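Home Visits Reports Notes Contact

Tustari open lab, simulation floor
22/03/2026

The Tustari building is a long two-story block behind the Van Beek warehouse, and the visitor entrance is on the warehouse side. We signed in, were given a badge and a sheet of house rules, and went straight up to the second floor. The workshop with the real arms was closed to visitors for the day, so the tour was mostly screens.

I went because the program listed a session called "A grasp that failed." Most open days show what works. This one gave most of an hour to a fault that had held up the kitchen project since July, and I found that more useful than the rest of the program.

The kitchen project

Tustari is writing the control software for a robot hand that is meant to tidy up a home kitchen. The hand itself is designed by Clorketti, who had a table downstairs with leaflets. Before anything runs on a real arm it runs in a simulator called Pekance. The task they showed is a simple one to say: pick up the water bottle, put it on the shelf of the gray cabinet, let go.

The batch they talked us through had 2315 runs in it. The plan had been 3000, but the batch was stopped when the fault kept coming back. In the failed runs the hand closed on the bottle and the software reported a good grip. Then, on the way to the shelf, the bottle turned in the hand and dropped. The arm went on with the task and opened its fingers over the shelf with nothing in them. The log for those runs said "complete."

That last part was what the engineers wanted to talk about. A dropped bottle is a nuisance. A machine that reports a finished job after dropping something is a safety matter, more so if the thing on the floor is full of water or made of glass.

They had views from the simulator up on the wall screen.

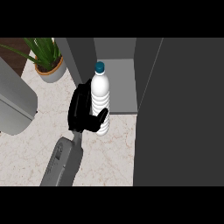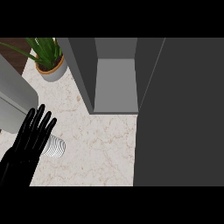 What went wrong

The explanation took a while and I will keep it short. There were two causes.

The first was in the model of the bottle. The friction value for the plastic had been copied from an older object, and it was wrong for a surface with grooves. The simulator treated the contact between finger and bottle as firmer at the start of a lift than it was a moment later. Small turns of the wrist were enough to set the bottle sliding.

The second cause was in the check. The software tested the grip once, right after the fingers closed, and never again. Whatever happened after that point, the answer stayed "held." One of the visitors asked why the shelf was not checked at the end. The reply was that it had been planned and left out to save time on each run.

What they changed

The grip is now tested all the way through the move. If contact is lost, the arm stops where it is, keeps its fingers still and raises a fault. It does not try to catch or search for the object. A person has to clear the fault before the arm will move again. The shelf check has gone back in as well, and a run can only be logged as complete if the bottle is found there.

We watched 8 fresh runs with the new settings. In 2 of them the grip was lost and the arm stopped as described. The other runs finished. The engineers did not claim the grasp was fixed – only that the log could now be trusted. The work on the friction values is still open.

Practical notes

The session room is small and the back row cannot read the log window, so sit near the front. Handouts ran out before the second group came in. Parking is shared with Van Beek and fills early. There is coffee on the ground floor next to the Clorketti table, but no food.

The real-arm workshop should be open at the next visit. I have asked to be put on the list.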